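拉迪茨(Laditz)示教车间参观记

打印本页 | 用电子邮件转发 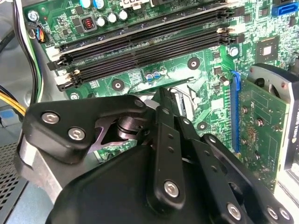
夹爪在台式机机箱内作业,主板上四条内存插槽均为空槽。

六月里跟着公司去了一趟拉迪茨。这家厂做旧电脑的翻新和拆解,厂房在镇子东头,原来是个印刷厂,地上还留着固定印刷机的螺栓孔。我们一行人上午九点到,在门房换了鞋套,领了访客牌,手机可以带进去,但不能拍屏幕上的内容。

接待我们的是示教组的河东贤(Dong-hyun Ha)。他先在走廊里讲了十分钟厂里的情况:收来的整机先过秤、登记,然后分成两路,能修的进翻新线,不能修的进拆解线。翻新线上最费人工的是内存、显卡和线缆这几样,机箱型号太杂,每台里面的布局都不一样,固定程序写不过来。去年他们开始改用示教的办法,由人带着机器人做,把动作录下来,再拿去训练。这个项目内部叫Skellberg,软件用的是Janar,遥控手柄是从一家叫Phí的小公司订的。

示教间在二楼,不大,有2个工位。一个工位做手把手示教,操作员直接握住机械臂的末端推着走;另一个做遥控示教,人坐在旁边的桌子后面,用手柄控制,看屏幕上腕部相机传回来的画面。两个工位用的机箱都是从收货区随机抽的,侧板已经拆掉,平放在台面上。

我们先看遥控的。操作员是成福南(Bok-nam Sung),她以前在翻新线上装了六年机器,转到示教组才半年多。她一边操作一边讲,语速不快。她说装内存看起来简单,真正让机器人学的时候要拆成好几步:先看卡扣是不是都打开了,再找防呆缺口的位置,对准,然后两端分别往下压。人的手指有感觉,压到位了自己知道,手柄上只有一点震动反馈,刚开始她经常压得太轻,录出来的数据后来都作废了。

从腕部相机的角度看进去,机箱里面比我想的要挤。夹爪是黑色金属的,连杆上打了一排排小圆孔,伸进去以后自己就占了画面的下半边。插槽斜着排在主板上,右边还有一块显卡。成师傅说,平时碰到这种装着显卡的机箱,她会让夹爪从另一侧绕,宁可多走一段。电源线也是麻烦,搭在边上的线很容易被勾住,所以她每次开录之前都要先用夹爪在上方慢慢过一遍,看一看线的位置。这一段也录进去,算作动作的一部分。

有同事问为什么不先把线理好再录。她说理好了再录,机器人学到的就是理好了的样子,收货区来的机器没有几台是那样的。

一条完整的示教平均要60秒左右,做得顺的更短。录完以后她要在屏幕上打标,成功、失败、需要复查三选一。失败的也留着,只是单独存放。河东贤给我们看了墙上的统计表,到我们去的那天为止,遥控工位一共录了1,291条,手把手工位少得多,只有154条。他解释说手把手工位是后来才加的,而且人的手臂常常挡住相机,录下来的画面有不少用不上。现在那个工位主要用来教压紧、拔出这类需要力感的动作,找位置的部分还是靠遥控。

接着是试手。想试的人轮流坐到遥控工位上,任务是把夹爪移到插槽上方停住,不接触任何东西。我也坐上去了。手柄比游戏手柄重,右手控制位置,左手控制夹爪的转向,开合在食指的扳机上。最难适应的是方向,相机跟着手腕转,画面里的“上”和台面上的“上”对不到一起,我往左推,画面却在往斜上方走。试了三次才勉强停在大概的位置,用时比她做完整个动作还长。旁边一位做采购的同事第一次就停准了,他说平时玩航模。

手把手那边的感觉完全不同。按住机械臂上的绿色按钮,关节就松开,可以推着走,松手即锁住。推起来比看上去要费劲,尤其是手腕那一节。成师傅提醒我们不要握夹爪的连杆,要握上面的把手。

午饭在厂里食堂吃的,米饭、炖菜和一个汤,味道偏咸。下午一点半到会议室座谈。大家问得比较多的是三个问题,我把答复记在下面。

第一,训练出来的模型现在用到什么程度。河东贤说还没有上翻新线,只在示教间里试跑,旁边要有人守着急停按钮。内存的拔出已经比较稳,插入还不行,主要是压的时候会歪。成功率他没有给数字,说换一批机箱数字就变,说出来意义不大。

第二,操作员要培训多久。厂里的做法是先跟着看一周,再用报废的主板练一周,之后才录正式数据。有装机经验的人上手快,但也有例外,有一位老师傅手上功夫很好,用手柄一直不习惯,后来去了复查岗。

第三,示教弄坏了板子怎么算。练习用的本来就是报废件,正式录的时候用的是待检件,损坏了填一张单子,走拆解线。成师傅补充说最常坏的是插槽两端的卡扣,压偏了就会断。

我们自己厂里做的是电源模块,情况和拉迪茨不太一样,机壳型号少,位置也固定,大部分工序用现有程序就够了。可能用得上示教的是返修台,那里来的东西杂,线也乱。回来的车上和设备科讨论了一下,打算先借一套手柄试用,场地可以用返修台后面那间小库房,就是插座要重新拉。拉迪茨那边答应把打标的分类表发给我们参考,收到以后我会放到共享文件夹里。

参观结束是下午四点。厂区门口不好停车,下次去的同事可以停在镇上的超市后面,走过去五分钟。

打印本页 | 用电子邮件转发
联系我们 | 版权所有,未经许可请勿转载 | 返回顶部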